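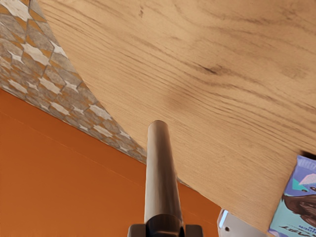

Nine Holes, One Pond, No Excuses

I have now played the municipal nine-holer at Stanow enough times to have opinions about it, and since my family has stopped listening to them, they are going here.

You won't find Stanow in any guide to great golf. You might not find it from the road either, because the sign faces the wrong way for anyone coming from town. You drive past a tile warehouse, start to worry, and then there's a gravel lot with a hut in it. The hut is the clubhouse. It sells tees, scorecards, coffee and one kind of sandwich, and I have eaten enough of the sandwich to have opinions about that too.

I took up golf at an age when sensible people are giving it up. My doctor said walking would be good for me, and I asked if it counted if I was angry the whole time, and he said he didn't see why not. So I bought a half set secondhand and a bag with a broken zipper and went looking for the cheapest grass in the county.

June 24, 2022

The cheapest grass in the county has gone up by a dollar. I've decided to be calm about it. What you get for the money is still nine holes, most of them with flags.

The first is a short par four, dead straight, with a row of poplars down the right side. I slice. So does everybody I've ever been paired with out there. The ground under those poplars must be worth more in golf balls than the hut is in lumber. If you're a beginner, aim at the left edge of the parking lot. The cars are farther off than they look, and I've only heard the noise once.

The second is a par three that plays 20 yards longer than the card says. I brought this up at the hut and was told the card was from before they moved the green. I asked when they moved the green. There was a long look out the window.

Three and four run alongside each other in opposite directions, and this is where you meet people. You meet them in the wrong fairway, which is yours, or you meet them in theirs, and you all wave and say "Sorry!" whoever's fault it is. I've had some of my nicest conversations of the year out there. A retired couple once gave me half a peach.

The fifth has the pond. I have lost more balls in that pond than I care to add up, and I'd like to lodge a complaint about the frogs, who go quiet on your backswing and start up again the second it's over. It's a carry of maybe a seven iron for a decent player. I am a 5-wood player who tells himself he's a seven-iron player, and the pond knows it. There's a path around the left if you want to bail out. I have bailed out. You end up behind a willow, and then you have to hit over the pond anyway, from a worse angle.

Six goes uphill. I don't want to talk about six.

The seventh is my favorite, and not only because I once made a three there. You come over the hill with your shirt stuck to you and there's the whole valley, with the railroad down at the bottom, and the green sits in a little bowl that gathers everything in. You can hit a truly terrible approach and watch it wander down the slope toward the flag as if it had planned to all along. More courses should have a hole like that. If I were in charge there would be a law.

Eight and nine come home along the fence. Eight has a bunker with no sand in it, just a kind of gray crust, and the local rule is that you get a free drop. The local rule is written on the fence in marker. Nine is a par five in the sense that somebody wrote a 5 on the card. It's a little over 300 yards and downhill. I make my only respectable score there most days and come off feeling like a golfer, and I suspect that's why the course ends on it.

The Pyo situation

A few of you asked what became of the trolley. (Two of you. It was two of you.)

For those who missed it, I bought a Pyo push cart in the spring, used, from a man who seemed very glad to see it go. It has three wheels and they don't agree. On flat ground it drifts left, and since I drift right, I thought we might cancel out. We do not. On the sixth it tries to go home. I've oiled it and tightened the bolt that you're supposed to tighten, and I have spoken to it in a tone I'm not proud of.

Last week it got away from me on the path by the fifth and went in up to the axle. Nothing was lost except a towel and a banana. The frogs went silent, I'll give them that.

So I'm carrying my bag again. The zipper is now held shut with a bootlace. I looked at new carts in the Hakasport on the highway, where a very young man showed me one with a cup holder, an umbrella holder and a place for your phone, and it cost more than my clubs. I bought a sleeve of balls so the trip wouldn't be a waste, and all of them are in the pond.

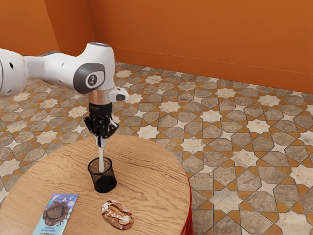
White robot arm over a round wooden table.

Kastico, or how the other half lives

My brother-in-law won a round for two at Kastico in a raffle and took me, because my sister had refused and their neighbor had a hernia.

Kastico is 40 minutes away and another planet. There's a gate. There's a man at the gate, and he was polite about my car. They take your bag out of the trunk before you've finished parking, and I watched a kid in a clean polo shirt lift mine by the bootlace side and quietly work out the problem for himself.

The grass there is the same all over. I know that sounds like a silly thing to notice, but I'd never seen it. At Stanow you get clover, you get plantain, you get bare patches where the dogs cut through, and you learn to play off all of it. At Kastico every lie was perfect, and I topped the ball just the same, so that's one theory gone.

What I can tell you about the course is that it's long, that the greens are quick, and that the bunkers contain actual sand, very white, very deep. I was in one on the second hole long enough for my brother-in-law to take a phone call. On the greens I was hopeless. I'm used to hitting a putt hard enough to get it through the dandelions, and up there the ball just kept going, past the hole, off the front, gently down into the place I'd chipped it from.

We had lunch after, on a terrace. There were cloth napkins. The sandwich was better than the one at the hut, and I'm sorry to have to put that in writing. It came with a small salad that I believe was meant to be eaten.

Would I go back? If someone else wins the raffle, sure. It was beautiful and I was tense the entire time. I apologized to a sprinkler. Nobody was in the wrong fairway and nobody gave me a peach.

Scores, for the record

I broke 60 for the nine at Stanow earlier this month. Those of you who play properly will be doing some arithmetic now and feeling better about yourselves, and you're welcome. My best hole was the seventh, where the bowl did most of it. My worst was an 8 on the second, a par three, and that included a very good putt.

I've been working on my grip from a library book. The library book dates from the era of long socks, and all the pictures are of one man with a pipe, who keeps the pipe in for the full swing. I have the grip about half learned. It makes my thumb ache, and the ball now goes left, which is interesting, because I've spent all this time memorizing where everything is on the right.

There's a nine-hole scramble at Stanow in July, open to anyone who can pay the fee and bring a folding chair. Teams of four. I've put my name on the sheet in the hut under a team with two blanks left on it, so if you're local and not fussy, the pen is on a string by the coffee. Bring more balls than you think you'll need. Somebody also has to bring a cart, and mine is still drying out in the garage with its wheels pointing three different ways.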